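Automation at Work > Checklists & Walkthroughs
5 min read
327 shares | 6 comments

Table Tidying Checklist, With Comments
Site: Bostcombe, shared lounge
Checked by: Hafiz Khoo
Date: 16/09/2022

Melur Rahman asked me to go through the small-items job the way we'd go through any other station, before anybody at Trultine starts talking about handing it to a machine. I was glad to (I have been grumbling about paper clips since April), so please forgive the length of my notes. The job is to get the loose clips off the round table and into the wicker basket, and to leave the basket neat.

1. Work surface steady, nothing sharp underfoot
OK. The table is round, with a pale top, and a person can reach the middle without leaning hard. A machine with a fixed base may have more trouble with the far side, so please measure the reach before you buy anything.

2. Small metal items can be picked up one at a time
OK for hands. NOT YET for the Altivik arm, in my opinion.
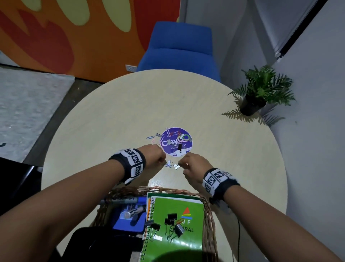
Fingertips do a great many little things we never give them credit for. A paper clip lying flat wants a nail under it, or a slide toward you, and then a pinch, and you do all that while thinking about lunch! The Altivik managed binder clips nicely in our bench trial and then chased one flat paper clip across the mat until I took pity and stopped it. Retest after the new finger pads arrive.

3. Items can be told apart from the background
NEEDS WORK. Silver clips on a pale top are kind to us and unkind to a camera, and a clip sitting on a printed sticker is harder still. Melur would like a plain dark mat for the first machine trials. I'd agree to that, as long as we also run it on the bare table before signing off.

4. Basket within reach and held still while things go in
OK, with a comment.
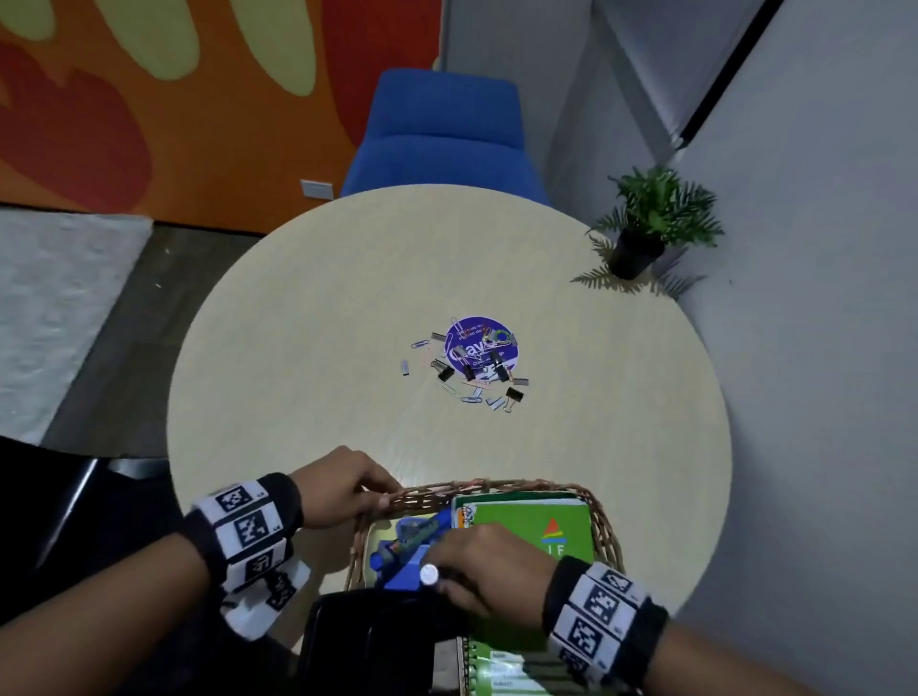
Two hands make this step easy, one to steady and one to push things down, and I would be very slow to sign off a single arm for it. Wicker is light and it gives. The Hartono gripper we borrowed for the bench trial was strong enough, goodness knows, but it had no notion of when to stop pressing. Set a force limit and have a person standing by the stop button.

5. Pinch points and stop button
OPEN. No button has been fitted at this table, so no powered arm is to run here. Hands only, please, and thank you for your patience.

6. Result
Of 4 handling steps, I'd pass a machine on 2 today: moving to the table and lifting the larger clips. Flat clips and basket packing stay with people. Melur has the bench notes if anyone wants them, and I'll go over item 2 again once the pads are on.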